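Notebook, Tuesday, bench 2

Continued with the Crenshaw collection, connector set. Mahfuz Siddiqui was on the arm from nine until lunch, me after lunch. Morag Yule came by in between to check the labels from last week and found that two of the operators write "unplug" and "pull" for the same action. We agreed on "unplug" for everything with a latch or a tab and "pull" for plain wires. I will correct the old ones tonight with a script, and she will read a part of them by eye.

Today 72 episodes recorded, 13 thrown away. Most of the thrown ones are from the first hour, when the wrist camera and the joint log were not in step. The delay was small, but when I played the two together the jaws were closing in the log before they closed in the video. Mahfuz restarted the Mullier recorder and it went away. I don't like this, we had the same in April and also then we only restarted. If it comes back I will write down the recorder time and the controller time at the start and the end of each episode, so we have something to show.

Total in the set is now 2835, with the ones from the other bench. The plan was to stop at this point and train, but the balance between the tasks is not good. We have very many approaches to the SATA ports and too few to the memory slots. The reason is simple, the ports are easy to reach and the operators (me too) choose them when the task sheet says "any connector". From tomorrow the sheet will not say "any". It will name the connector, and the operator has to do that one or mark the episode as refused.

After lunch I worked only on the memory slots. The desktop chassis stays open on the bench, turned so that the board is diagonal for the wrist camera. I start each approach from a different height and try not to correct the path too early, because the last model learned our nervous small corrections very well and copied them everywhere.

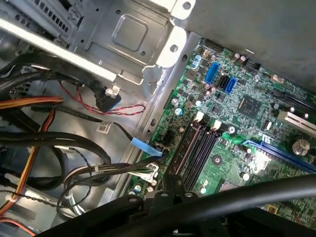 Wrist view, gripper over the lower left end of the RAM slots. Arm cable across the lower right of the board.

The arm cable is a problem for the data. In this pose it lies over a part of the board, and the blue slot is close to it. For the memory task it does not matter so much, but for the expansion slots the model could learn that the cable is part of the target. I see three ways: move the cable clip up the arm, mask the cable in the images, or leave it and vary the pose more. I prefer the clip. Mahfuz thinks we should leave it, as the cable will be there also when the model runs. He has a point – but then it should hang in different ways, and now it hangs almost always the same.

Also the loose wires inside the chassis. The red and black pair and the orange and yellow ones should be moved a little between episodes. I did it every 30 minutes today, which is too seldom. Better after each reset, only a small push with the finger, and never while recording.

Tried the softer finger pads from Grinuvton on a spare board. They hold the latch better but they are thicker, and between two latches I have not enough room. Went back to the old ones. Pads are in the drawer with the Drorow spare parts, please don't throw them.

To do:
– fix labels (unplug / pull), send list to Morag
– new task sheet with named connectors
– ask Mahfuz where the longer cable clip is
– repeat the camera calibration before the first episode, write the result here
– memory slots again, both ends, start heights mixed

Arm parked and power off at 17:40. Disk copied, checksum ok.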